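Woststead Manipulation Laboratory
Notebook entry, 2 May 2024
Subject: Push planner, contact model revision

The purpose of the current work is to replace the fixed contact offset in the Linatance planner with one selected according to block outline. Under the April build, a single offset was applied to every shape. This was adequate for the cylinders. It was poor for the star and pentagonal blocks, where the tool reached a corner before the planner expected contact and the block rotated away from the commanded line.

The outline library now holds a separate polygon for each shape, and the planner queries it before choosing an approach side. Perception is unchanged. The colour segmentation stage still passes centroid and yaw to the planner, and yaw is ignored for cylinders.

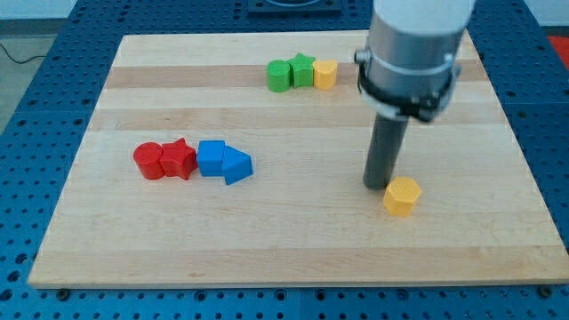 Run 601 was carried out with the revised offsets and the tool speed limit left at its April value. The log should be read together with run 134, the last complete run under the old model. Two matters arose.

First, blocks standing in contact with one another and sharing a colour are still merged into one region by the segmentation stage. A red cylinder against a red star yields one centroid, located between them, and the planner then proposes a push on neither block. Splitting the region by outline fit has been tried offline on 91 saved frames and will be merged once the timing is acceptable.

Second, the planner discarded several valid approaches near neighbouring blocks. The clearance check was using the radius of the collar for the full length of the tool. The tool is now modelled as two stacked cylinders in the Hopkin collision file, and colleagues with local copies are asked to update them before further runs.

Configuration changes are filed under ticket 731. The Losenora replay viewer does not yet read the new outline format and will display the old polygons until its parser is revised.

Outstanding: yaw ambiguity on the hexagon; retest of the square and pentagon when placed face to face.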